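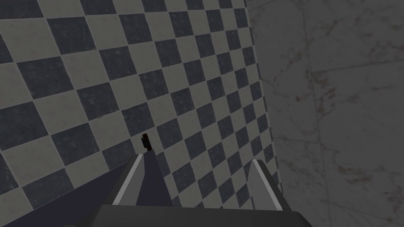
Vullwood Community Help
Records and Small Libraries

Relabeling a lending collection without closing it

Posted by Shayne Tipoki

Our association maintains a lending collection of 2,056 bound items for residents of Ellery. The existing spine labels were issued under an older numbering system and no longer match the catalog. We have purchased 3,000 blank labels and intend to complete the work before the end of July. The board has asked that lending continue throughout. Guidance is requested on the order of work, and on whether the old numbers should be kept in the catalog.

Tamsin Ruddock

The old numbers should be kept. Add a field to each catalog record and enter the former number there before any label is changed. Members will continue to quote the old number from receipts and reading lists for some time.

The procedure our reading room follows is set out in full.

1. Freeze new additions to the catalog until the relabeling is complete. Returns and loans may proceed as usual.

2. Work in batches of 30, in shelf order. Mark each batch as unavailable in the catalog in the morning and release it by 4 p.m.

3. Place the new label at the same height on every spine. Do not cover a title or volume number. Where the spine is too narrow, place the label on the front cover, next to the binding. 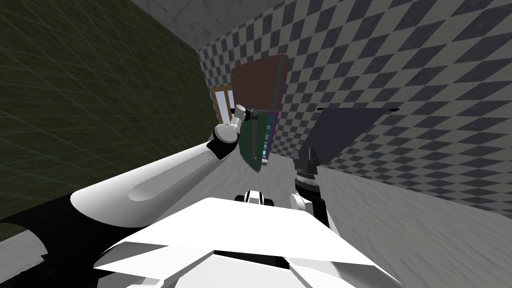

Green item with a strip of pink, purple and light blue along the spine edge.

4. Items on loan are relabeled when they are returned. Keep a printed list of these at the desk and cross off each entry.

5. Check every finished shelf against the catalog before starting the next one. A mismatch found the same day is easily corrected.

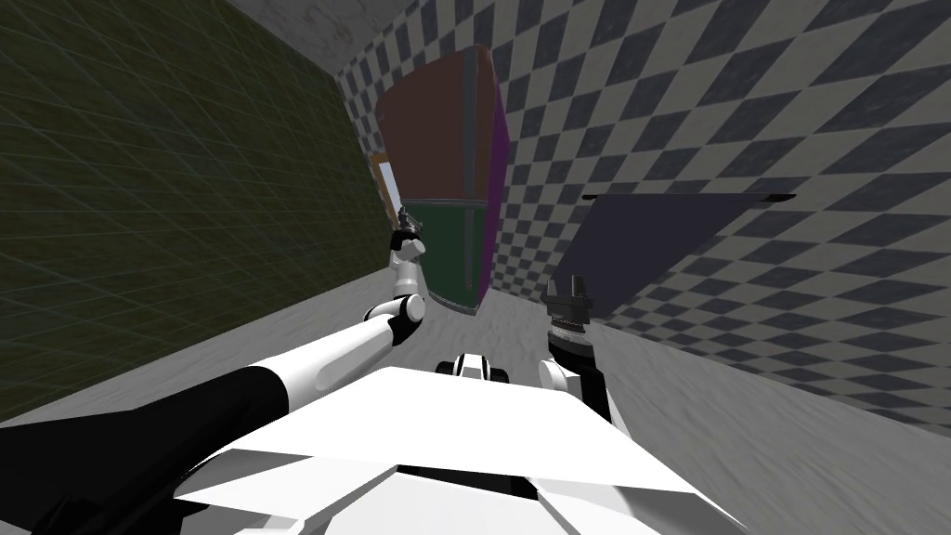
6. Retain the old shelf list for one full lending year, then transfer it to the permanent file.

Zitia

We did ours over a long weekend and just closed. Much faster. If the board will not allow that, then the batches are fine. Please test the labels on a worn cover first. Ours were the Plesorum kind and we should have tried a few before ordering the full amount.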